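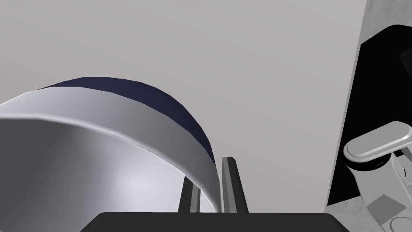

A simulated metallic bowl beside the fingers, as the wrist camera sees it.

Simulated gripper trials: what we learned, and what we should stop claiming

If you were at the November meeting you heard Gerardo Ruggiero present the first results from the gripper comparison. The slide everyone remembers said the Bido fingers beat the Sanna fingers on rimmed kitchenware, 40 good lifts against 15, out of 56 tries each. It is a big gap. I have spent a good part of the time since then trying to decide whether I believe it, and I would ask people to hold off on ordering anything until they have read to the end of this item.

To recap, all of these trials were run in the Sirkent kitchen, with the same simulated arm and the same wrist camera. The only thing swapped was the finger model. Gerardo ran the trials and Shobha Achari wrote the scoring script. A lift counted as good if the bowl left the surface and stayed up until the timer ran out.

My first complaint is the bowl. Look at its rim up close and you can see that the curve is made of short straight segments. A two-finger gripper closing on a flat little facet gets a contact that a smooth, rounded rim would never give it. The Bido fingers are narrow, and I suspect they happen to fit between two corners. The Sanna fingers are wider and straddle them, which in the simulator shows up as jitter, and then as a drop. Marianna Szewczyk repeated a small batch with a finer mesh and the difference between the two got smaller. She does not want her numbers printed until she has done the full set, so I will leave it there, but nobody should quote the 40 without mentioning the mesh.

My second complaint is friction. Both finger models were given the same friction value, and it came from the default file. When I asked where the default came from, I was told it had always been there. Real finger pads differ a lot, and picking up a bowl by the rim is about as sensitive to pad material as any task we could have chosen. Gerardo's answer is that equal friction makes for a fair test. It makes for an equal test of two shapes. We buy fingers with pads on them.

Then there is the camera. The wrist view gets very crowded at this range. A large bowl can fill half the picture, and most of what is left may be plain gray wall, with very little for the controller to hang on to. Nazareno Melis thinks a good share of the Sanna failures are really perception failures: the controller loses track of the rim late in the approach and closes in the wrong spot. He went through the logs for the failed lifts and found several where the target point jumped just before the fingers moved. If he is right, we have been grading fingers on the camera's mistakes. Amedeo Palumbo disagrees and says the jumps are too small to matter. They have agreed to rerun those cases with the true bowl position fed straight to the controller, and that ought to settle it one way or the other.

I do not want to be unfair to the work. The setup is tidy, the logs are complete, and a run that used to eat a whole afternoon can be repeated before lunch. As a way of throwing out bad ideas early, I would keep it. Two of the approach angles we had been arguing over are plainly hopeless and we can drop them.

The Brilen quote for a set of Bido fingers is good for up to 4 more weeks. My view is that we borrow one pair, put them on the bench arm, and try them on actual steel bowls before signing. Comments on the scoring script go to Shobha. Marianna's fine mesh is in the shared folder, so please use that one for any new runs and leave the old bowl alone.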